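Zidis notebook, cap task
2023-06-16

Short one, have to leave before the parts order closes.

Morning: cap onto stand, hand-held gripper, table by the desk. Same task as before the break. Going to Trirent after, so it has to be the way their people do it and not the way we find easy. Their way: cap comes out of the returns bin any old how, gets picked up by whatever part is on top, shaken once, turned, onto the stand, look at it, decide. Clean pile, wash pile, scrap. The deciding is still theirs. We are only after the pick and the hang for now.

Visit to the Drenska site was still on my mind so writing that down first before I lose it. They run about 400 caps a shift through the returns bench. One person at the bench, one walking between bench and wash. The bench job is the one everybody wants out of, going by what we were told over coffee. Wrists mainly. Also boring. But it is also the seat by the window and the one place you can talk, and the walking job isn't. Nobody put that in the process sheet. If the arm takes the bench, what is left is walking plus checking what the arm got wrong. Not sure that is a better day for anyone. Put it in the notes for the Trirent call.

Second thing from Drenska: people there grab by the mesh. I had assumed brim, brim is stiff, easy to find. They said brim grabs leave a crease and the crease comes back as a complaint. So mesh or crown, brim only to turn.

Tried it that way today. 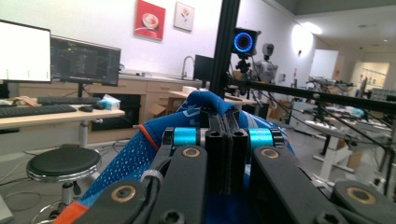
Blue mesh closed in the jaws, folds up into a ridge on top.

Notes on mesh grabs:
– close slow. Fast close pushes the fabric out ahead of the fingers and you end up with a pinch of nothing much
– a ridge like that is fine for lifting. Bad for hanging, you can't tell where the opening is until you let some go
– my own hand wants to tuck a finger inside the cap to open it. Gripper has no such finger. Had to learn to set it down and regrab. Slower, but it is what the arm will have to do so record it that way, no cheating with the other hand
– keep the cable zip tied along the arm, otherwise it gets into the fabric. Check the tie before every run!!

Threw out 2 runs where I used my left hand without noticing. Habit. Marked them in Yilma as operator error, they should not go to training. Please whoever exports tonight look at the flags first, last time flagged runs went in anyway.

Yilma itself ok today. The review screen still asks you to confirm each run twice, which is one of those things that looks like nothing and by lunch has you clicking without reading. Same complaint from the Drenska side about their own scanner prompts. If the arm goes in and every stop needs a double confirm we have just moved the sore wrist to the mouse. Ticket is open since December, adding this to it.

Afternoon: starts from cap on its side. This is the one that comes up most in the bin. Brim sticks out flat and gets in the way, the crown rolls if you touch it wrong.

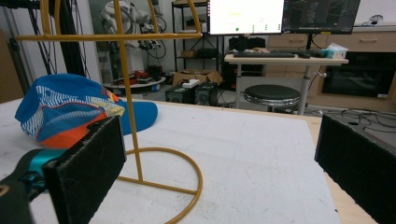
Margin reply, second shift: fine about the grabs, but who is going to teach the people at the bench to read what the arm is doing? We had this with the old labeler. It stopped, you cleared it, it stopped again, and the only ones who knew why were on days. If this goes to Trirent with a red light and no explanation they'll end up hanging caps by hand next to it and still get asked for the numbers. I'd rather they spend a day in here with the gripper in their own hands first. They will find stuff we don't.

Agree with that, answering here so it stays together. The gripper takes maybe a quarter hour to get used to. And the bench people know the bad caps, the ones with a dead snap or with the lining coming away, we would never think of those. Will ask Trirent for bench hours, paid by them as normal shift and not on top of it. If they say no, we ask again. Also want the stop reasons in plain words. "Lost grip, cap on table" and not a code.

On-the-side starts, what I have:
– crown side up to the fingers if you can, then lift straight
– dont drag it across the table, the brim catches and it swings round
– stand: come down from above the loop. Coming from the side I kept knocking the crossbar and then had to square up the stand again. Arm will not square up the stand. Needs fixing down before Trirent, tape is not enough, clamp
– foam on the fingers holds ok on mesh, slips on the brim. Want to try a new pair before deciding it is the foam

16 good runs from the afternoon, uploaded. Morning set is still on the local drive, upload hung and I left it.

Question I can't answer from in here: when the arm is slower than a person (it will be, for a good while) does the shift target come down for the bench, or does the person make up the rest? Drenska didn't have an answer and I don't think Trirent has thought about it. It needs to be in writing before install. Have been on one of these where it wasn't and the people got blamed for the machine's speed all winter.

To do Monday
– restart upload, check nothing doubled
– clamp for stand
– new foam pads, order 2 pairs
– bin start with several caps tangled, haven't touched that yet
– draft the list of stop messages, send to second shift to tear apart before it goes anywhere
– Trirent call: targets, bench hours, who gets the window seat

Table wiped, gripper on charge. Scuffs dont come off.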